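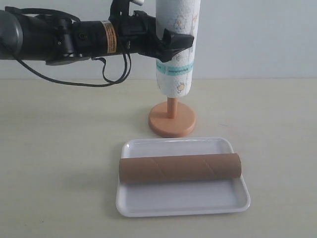 List: household-fixtures
Subject: Re: holder with round base, roll drags when pulled
From: Norbert Koubek
To: the list

Emília Baláž wrote:

> We have gone through three holders in the shared kitchens at Restrepo and
> I would like to settle on one type before the next order. The present
> candidate is a wooden one: round base, single pole, no spring, no tension
> arm. Two complaints so far. First, the roll turns too easily and people
> pull off more than they want. Second, when the roll is nearly finished the
> whole stand comes along with the sheet. Boris thinks a rubber ring under
> the base would cure both. I doubt it cures the first. Also, does anyone
> take the paper band off before putting the roll on, or does it matter?
>
> Emília

Taking the points in a different order.

The band. Remove it first. On a printed roll with a narrow band around the lower part, the first sheet is held down by the band and often by a spot of glue as well. If the roll goes on the pole with the band still in place, someone will tear it off later with one wet hand, and the outer two sheets go with it. Slide a thumb under the band, tear it upward, find the loose edge, and free the full height of the sheet before the roll leaves the table. Some bands are printed on the outer wrap and are not separate at all. In that case there is nothing to remove except the wrap.

The old core. Lift it straight off the pole. If it sticks, the pole is swollen or the core was crushed in the pack, and twisting while lifting will free it. Flatten it for the recycling box. At our place the cores used to be left standing next to the holder, where they were repeatedly taken for a roll with some paper left on it.

Fit on the pole. A loose fit is normal for this type. The core is wider than the pole by design and the roll stands on the base under its own weight, so the only brake is friction between the bottom edge of the paper and the wood. A full roll is heavy and brakes well. A roll down to its last quarter does not. This is the cause of your first complaint, and I agree with you that a ring under the base does nothing for it. A disc of thin felt or cork on top of the base, with a hole for the pole, does help. We cut ours from a Prullitz drawer liner. Replace it when it gets greasy.

Stability. Your second complaint is a matter of base weight and of what the base stands on. Smooth tabletops are the worst case. Here the ring under the base is worth having. Four small self-adhesive pads are better than one ring, provided they are all the same thickness. Set them close to the rim. 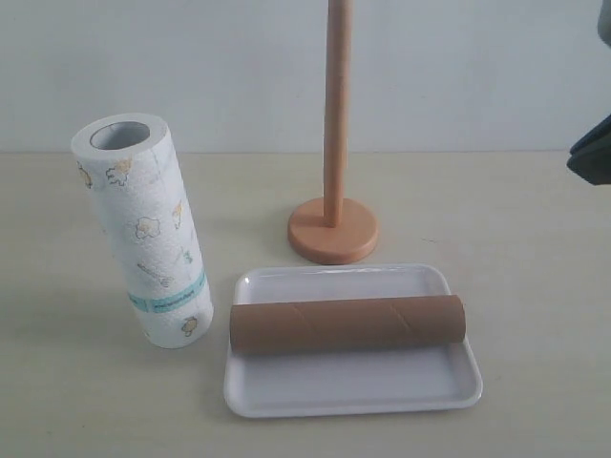 Prometti, April

I had to stop there and am finishing this from the other site, where the same type of holder is in use and I could check a few things before writing them down.

Changing the roll. The order we now follow is short:

Lift off the empty core.
Wipe the pole and the base with a dry cloth.
Remove the band from the new roll and free the first sheet.
Check that the core opening is round. Press it back into shape with two fingers if it is not.
Hold the roll upright over the pole and lower it until it sits flat on the base.
Turn it once by hand.

The last step shows at once whether the paper is rubbing on one side. If it is, the pole is probably not square to the base. Ours are screwed from below, and a quarter turn with a screwdriver usually brings them back.

Direction. Pejman Zarei asked last year whether the loose edge should come off to the left or to the right. For a right-handed person who steadies the top of the pole with the left hand, I find it easier with the edge at the right. In a shared kitchen it makes no difference. Turn the roll over if you disagree, provided the print being upside down does not bother you.

Height. Measure before you order. The pole has to extend above the roll far enough to be gripped, and it also has to clear the shelf above by the full height of a roll, or the stand must be pulled forward at each change. One of our kitchens has a shelf at 252 mm and the stand lives on the windowsill as a result.
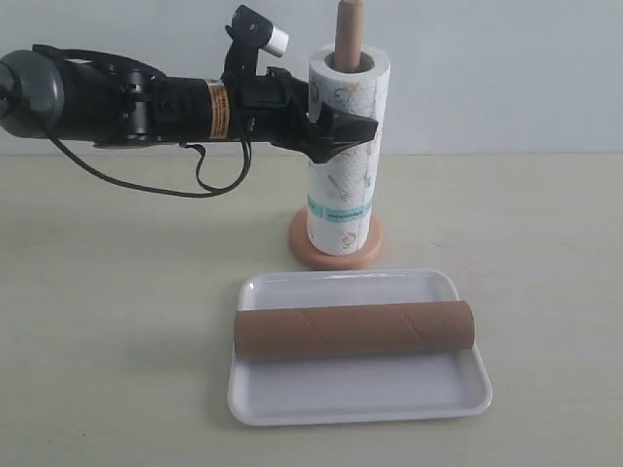
The same check applies to the base diameter. If the roll is wider than the base, its outer layers hang over the rim, soak up whatever is on the table, and the lower edge swells. The roll then stands crooked. With a base slightly wider than a full roll this does not occur.

Finish. Bare wood marks within weeks next to a sink. Tredex sells a clear wax that we have used on 6 stands, two coats on the base and one on the pole. More than one coat on the pole makes it tacky in summer and the cores catch. Let it harden overnight before a roll goes on.

I have no experience with tension-arm models in a kitchen of your size. Miroslava Bednárik does, and may want to comment on how the springs last.

Norbert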